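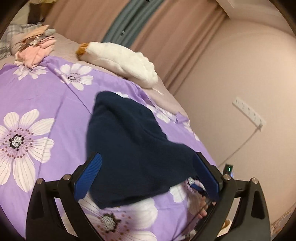 Vutska Under-Bed Wool Storage Bag, large. Most bags sold for putting away winter clothes promise more than a bag can do, and we stocked this one after a good deal of grumbling. It is a zippered cotton bag with a flat bottom and a clear window in the lid. It keeps dust off and it keeps adult moths out if you close it all the way. It will not kill anything that is already inside. Dark clothes give you the most reason to bother, and a navy piece like the one on the bed picks up pale lint from every blanket it lies on, so we suggest turning dark things inside out before they go in.

Print this page
E-mail this page

What the maker says, and what we think

Vutska calls the cotton "breathable." All woven cotton is breathable unless somebody coats it. We have no quarrel with the word, but we wouldn't pay extra for it. What matters more is that the weave is tight. Hold it up to a lamp and you see an even glow with no pinpricks of light, and we can't say the same for the cheaper Nirier bag we used to carry.

The label also says "moth defense system." We asked what the system was. It is the zipper, plus a flap of fabric that folds over the zipper pull. That's a decent idea. Adult clothes moths can get through a surprisingly small gap, and the end of a zipper is where the gap usually is. Calling it a system is a stretch.

There is a small pocket inside the lid for cedar. We sell cedar blocks and we will be glad to sell you some, but please don't count on them. The smell fades within a season or so, sanding brings a little of it back, and a block in a pocket does very little to grubs in the middle of a stack. If you like the smell, buy the cedar for that.

Size and fit

The large bag holds 11 medium-weight sweaters, according to Vutska. We packed it with our own clothes and got the zipper shut on that many only by kneeling on the lid, which is hard on the knits and harder on the zipper. Plan on fewer if you own anything with a cable or a thick collar. The filled bag stands around 16 inches high if you stuff it, so measure the space under your bed before you order. Packed sensibly it is a good deal lower, and it slides better too.

The handles are on the short ends only. We'd have liked one on the long side, where you need it if the bed is against a wall. Vutska says they are looking into this. They said the same last year.

Before you put anything away

Wash or dry clean first. This is the part that does the work, and it costs you nothing extra if you were going to wash the sweater anyway. Moth grubs go for skin oil, food spots and sweat along with the wool itself. A sweater worn twice and folded up "clean enough" is the one that comes out in October with a hole under the arm.

Let everything dry completely. A cotton bag forgives a little damp and a plastic one forgives none, but neither is a good place for a sweater that's still cool at the cuffs.

Fold, don't hang. Put the heavy pieces on the bottom. Skip the tissue paper unless you enjoy it.

If you already have moths, freezing works on small loads. Seal the clothes in a plastic bag, squeeze the air out, and leave them in a properly cold freezer for at least a week. Then check the closet, the rug and the edge of the carpet, because the sweaters may not be where they started.

How it compares

Nirier standard bag: cheaper, lighter, looser weave, and a plastic zipper that jumps its teeth on the corners. Fine for blankets. We've stopped stocking it.

Kofler vacuum bag: takes up the least room by far and seals well when new. Wool left flat for months comes out creased and sad, and steaming only gets you part of the way. Good for synthetic comforters. We don't recommend it for knits, whatever the box shows.

A plain lidded plastic tub from the hardware store: ugly, tight, and about as good as any of these at keeping moths out. If you have one with a lid that fits, you may not need to buy anything from us.

Care

Machine wash cold with the zipper closed. Vutska says tumble dry low. Ours shrank at the seams when we did that, and the lid never sat flat again. Hang it up. Wipe the window with a damp cloth and leave the glass cleaner alone, which clouds it.

Returns and guarantee

The zipper is covered for 3 years by Vutska, with the receipt. You have to mail the whole bag back and pay the postage one way, and for a bag at this price we wonder who will. For the first 30 days you can simply bring it or send it back to our Ekcombe store and we'll swap it.

Sold singly or in packs of 2. The pack saves you very little, so buy one and see whether you like it.

Last updated: April 2020

Filed under: Home > Closet & Laundry > Wool Care > Storage Bags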